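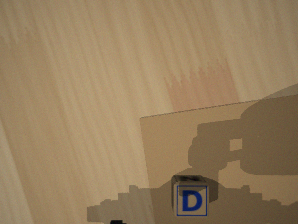 Sim view, wrist camera. Block D on the tan panel, arm shadow over it.

tokden-sortcell
Simulated episodes + notes for the tray sorting cell at Wornbridge

What this is
Rendered pick and place episodes, small lettered blocks. The blocks stand in for the lettered part carriers on the packing line. 450 episodes, 114 of them held out for test. Split is by episode, dont shuffle frames across it.

Why it exists
Packing at Wornbridge was all by hand until February. Two people per shift reading a letter, picking the carrier, putting it in the right tray. The cell takes over the pick. It does not take over the shift – see below.

What changed for people
- nobody was let go. One of the two sorting seats is now a cell tender seat, the other moved to final check
- tenders clear jams, swap trays, sign off on anything the arm refuses
- breaks used to be tied to the line, now they aren't. Most liked this part
- less talking. Two people came up on this in interviews, Heike Eichhorn wrote it up, read notes/interviews.txt before you quote any throughput number from us
- wrists better, standing time worse. Still no stool at the tender station, Ajith Kulkarni has the request open

Known problems
- Shadows. The arm throws a big shadow and part of it lands on the letter face. Left in on purpose, the real cell has one overhead lamp and does the same thing
- Wood grain background is busy. Models trained without it did badly on the real bench
- Block often near the bottom of the view, gripper only just showing. Do not crop
- D vs O is the worst pair. Tenders say the same about their own eyes at end of shift
- 5 episodes have the wrong letter in the label file, listed in errata.txt, will fix in next relase

Not in here
No video of workers, no shift logs, no names tied to pick rates. The tenders asked for that and it stays that way. Please do not use this to score people.

Getting started
Unpack, read layout.txt, run check_split first. If it complains about missing frames you have the old archive – ask for the new one.

Contact
Data: Ertuğrul Sezer
Cell and safety questions: Wycliffe Odera

Last edit 2019-07-07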